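13 Mar 2021
Bench notes, garment returns cell, Plirnport

Good day on the cell, best one so far. Left the Pivero routine as it was and only changed how hard the fingers come down before they close. Yesterday's setting was fine on shirts and hopeless on knits. Now six steps softer on the slider, and it picks up sweaters at a pace I'd be happy to show Wattimena.

Tâm Phí came over from hand sorting at ten and stayed till lunch. She spotted in two minutes what I'd been missing all week: I was telling it to grab in the middle, where a sweater just stretches and sags. She goes for a fold, always, because there's more to hold. So we moved the target to the nearest fold and oh, what a difference! Must put her name on the change when I write it up.
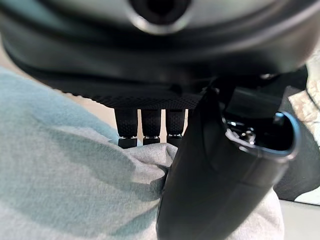
Photo: wrist camera, Sulby returns cell

Three fingers down on the pale blue-gray knit, tips pressed in just far enough to crease it. That's about the depth I want. The textured faces on the fingers and palm are worth keeping. I'd still like to try a smoother set on the fine knits in case of snags, so ask stores if they have any.

Log stands at 2,389 picks since we started counting in September. Jams today: 19, nearly all before the fold change. Will split the log at that point tomorrow so the two halves don't get mixed.

What people at the tables are saying, while I remember it. The lifting and turning is what wears out their shoulders, and they're glad to see that go. The checking they want to keep (stains, pulled threads, missing buttons), and I agree, they're far better at it than anything I could set up. Tâm would like the pieces to arrive front side up, at elbow height, and no faster than she can look at them. So the pace should be hers to set, with a dial at the table. I love this idea and it's an afternoon of wiring.

Open question is the rota. Two people per shift move from lifting to checking, and checking is a higher grade. Pay needs to follow that before we go live. Raised it with Wattimena, answer pending.

To do
- dial for table 1, then table 2
- fold target on scarves and hats
- Tâm to try the softer setting on the heavy cardigans
- new bin liners, the old ones catch on zippers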